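From: Kam-wah Fang
To: Gollgate list
Date: 16 September 2021
Subject: Re: Flower task, what do we count as one example?

Dear all,

Thank you for the many answers to my first mail, on the list and in private. I will try to reply to the main points together. First I quote the message of Covadonga, as she asked the question that the others repeated in different words.

> On the flower task, Covadonga Arroyo wrote:
>
> I read the draft protocol twice and I still do not know where an
> example starts and where it ends. If the operator picks up a stem,
> loses it, and picks it up again, do you keep this as one example,
> as two, or do you throw it away? In our drawer task at Lultholm
> we threw away everything with a second grasp, and we regretted it.
> The policy was very good until its first mistake, and then it did
> not know what to do.
>
> Also, why artificial flowers? They are light and they bend in
> strange ways. I would begin with pens.
>
> Covadonga

I begin with the second question because it is shorter. We did begin with pens, in February. The pens were learned quickly and we did not learn much ourselves. A stem with leaves is a different object. The place where you hold it matters, the leaves hide the place where you hold it, and the head is heavier than the tail. The wrist camera shows this problem well, I think:

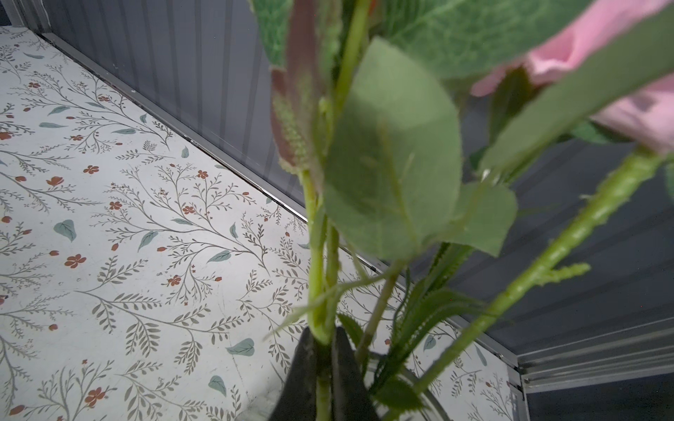
1. Where an example starts and ends

An example starts when both arms are in the rest position and the operator presses the pedal. It ends when the arms are again in the rest position. Everything between belongs to the example, also the second grasp, and also the third. We mark the second grasp with a tag in the log, so a person who wants only the clean ones can filter them out. In the last set we have 143 examples, and 18 of them carry this tag. I would like to have more of them, but I do not want the operators to make mistakes on purpose. Asnakech tried this with the pens, and the false mistakes looked very different from the true ones. The hand was too slow before the error, as if it already knew.

If a stem falls off the table, we stop and delete. This is the only case of deleting that an operator can decide alone. For all other cases the operator writes a note and Patricio Paredes looks at the recording the next morning.

2. How the stems are laid out before the start

Several of you asked if we put the flowers in a fixed order. We do not fix the order, but we have some rules for the layout. The stems lie side by side, heads away from the arms, and they should not cross. The empty vase can stand or lie down. Between two examples the operator changes at least one thing: the distance between the stems, the angle of the vase, or which kind of flower is in the middle.
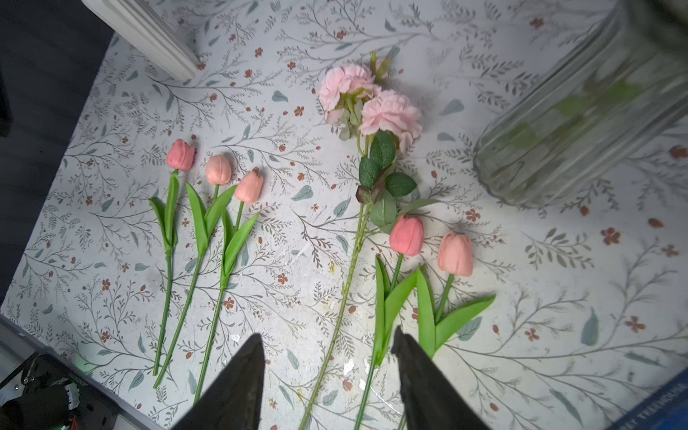
My own interest is in the grasp point, and here I must admit that the draft is weak. I wrote "grasp the stem in its lower third", which is a good rule for a short flower. But the carnation lying in the middle is longer than the tulips, with a thin stem, and its leaves sit right under the blooms. If you take it in the lower third, the head swings a lot on the way to the vase. If you take it higher, you have the leaves between the fingers. Our operators solved this each in a different way, and now the data has two habits for the same flower. I do not know yet if this is bad. A learning system can maybe hold both habits, or it can take the average of them, and the average is a grasp that no person would choose. For the next set I propose to leave the carnation free, but to write in the log which habit was used. Please tell me if you have a better idea.

3. One camera or more

Audrey-Anne Boychuk asked if the wrist views are enough, because the fixed view costs a lot of disk space. For us they are not enough. When the gripper is close to the vase, the wrist camera sees mostly petals and leaves, and the relation between the two arms is lost. The fixed view is the one that I use when I check the recordings by eye. With two arms, two vases and the tulips still waiting on the mat, I can understand in one look how far the work has come:

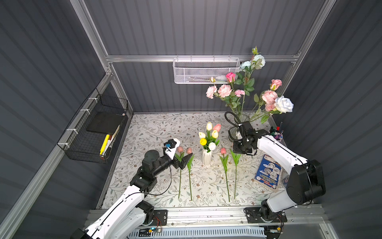
Audrey-Anne answers to this that the disk is her smaller worry, and that she is more afraid of a policy which learns from the fixed view only and fails as soon as the camera is moved by the width of a finger. She wants us to move it a little every day and to write down nothing about it. I agree with the first half. About the second half we had a long discussion on the phone, and we are still not of the same opinion – I prefer that every change is written down, even a small one.

4. What I need from you

The operators at Fendavier have time for 12 more sessions with the flowers. Before they begin, I would like to have your opinion on these points:

- the tag for the second grasp: is one tag enough, or do you need to know if it was a slip or a wrong aim?
- the carnation: free choice with a note in the log, or one fixed habit?
- the daily change of the fixed camera: written down or not?

If somebody can share the converter from the Iglesias format, this would also help me very much. The old script stops when one of the camera streams is shorter than the others, and I repair the files by hand at the moment.

Covadonga, I hope that your first question is now answered. For the drawer task I would be happy to see the examples that you threw away, if they still exist somewhere – also without labels.

With kind regards,
Kam-wah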